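Fekik Suspends Unattended Kitchen Trials After Gripper Fault at Brurivik Test Apartment

Company publishes findings and corrective steps; no injuries reported

BRURIVIK, April 17, 2025 - Fekik, a developer of software for household robot arms, today announced that it has suspended all unattended operation at its Brurivik test apartment following a fault in which a gripper failed to report that it had lost hold of a drinking glass. The glass fell from counter height and broke on the open door of a dishwasher. No person was in the kitchen at the time and no one was hurt.

The fault occurred during a dish-handling run controlled by Avitz, the company's task planning software. Avitz directs a robot arm to move cups, plates and glasses between a kitchen counter and a dishwasher rack. The run was the 271st in the current series. The previous 270 runs included dropped items, all of which were detected by the software and led to a normal stop. In this case the drop was not detected, and the arm continued with the next step in its plan.

Fekik considers the missed detection to be the serious part of the event. Breakage is expected in this type of testing. Continued motion over broken glass is not acceptable in a home, and the company has treated the matter as a safety incident under its own rules.

What the Review Found

An internal review was opened the same day, and the engineering firm Goodwin was asked to examine the logs separately. The two reviews reached the same conclusion on the cause.

Avitz decides whether an object is held by comparing the distance between the gripper fingers with the width expected for that object. When the glass slipped, the fingers closed slightly and came to rest at a distance that still fell inside the permitted range. The range had been widened in an earlier software update so that thin-walled cups and tapered glasses would not cause false stops. The update was tested on cups and plates. It was not tested on a glass that slips during a lift.

A second check, which uses a camera view to confirm that the object is still between the fingers, had been set to run only at the start and end of each movement. The glass fell between these two points. At the end of the movement the camera check returned an uncertain result because of strong sunlight on the counter, and the software accepted the uncertain result as a pass.

The reviews found no fault in the arm or in the gripper hardware. The error was in Fekik's software and in the way the update was approved.

After the drop, the arm traveled to the rack, opened its fingers and returned to the counter. It was 100 seconds before a remote operator noticed the broken glass and stopped the run.

Corrective Steps

Fekik has taken the following steps, effective immediately:

The update that widened the permitted range has been withdrawn from every Avitz installation.

An uncertain camera result is now treated as a failed grasp. The arm stops where it is and waits for an operator.

The camera check now runs throughout each movement that carries an object.

All runs at Brurivik require an operator in the apartment, outside the reach of the arm, with a stop button in hand.

Glass items may be lifted only at reduced speed until further notice.

Goodwin will inspect the revised software before any unattended run is permitted. Its inspection will include deliberate slips with glass, ceramic and plastic items, in direct sunlight and after dark.

Attended Trials Continue

Attended trials resumed after the first four steps were in place. The company chose to keep the kitchen furnished as a lived-in room, with ordinary household items left on the counter near the work area, and did not clear it to make the task easier.

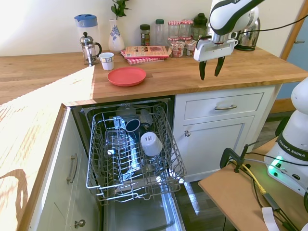

Operators have been instructed to record every stop, including those that prove unnecessary. Fekik expects the stricter settings to produce more false stops, and dish-handling runs will take longer as a result. The company accepts this cost and will not relax the settings to meet a schedule.

The fault has also led to a change in how updates are approved. Any update that alters a grasp limit must now be tested on each class of object the arm is allowed to lift, and must be signed off by an engineer who did not write it. Earlier updates to Avitz are being checked against the same rule.

Partners who use Avitz in their own laboratories were notified in writing before this release. Those who have not yet installed the revised version are asked to stop all unattended work with breakable items and to contact Fekik for assistance - including partners who have seen no unusual behavior.

A decision on whether unattended trials can restart will be made in July, once the Goodwin inspection is complete. Fekik will publish the inspection results in full, whatever the outcome.

About Fekik

Fekik develops planning and control software for robot arms used in kitchens and other household rooms. Its test apartment in Brurivik is used for long-term trials of everyday tasks.

Media inquiries may be directed to the Fekik press office.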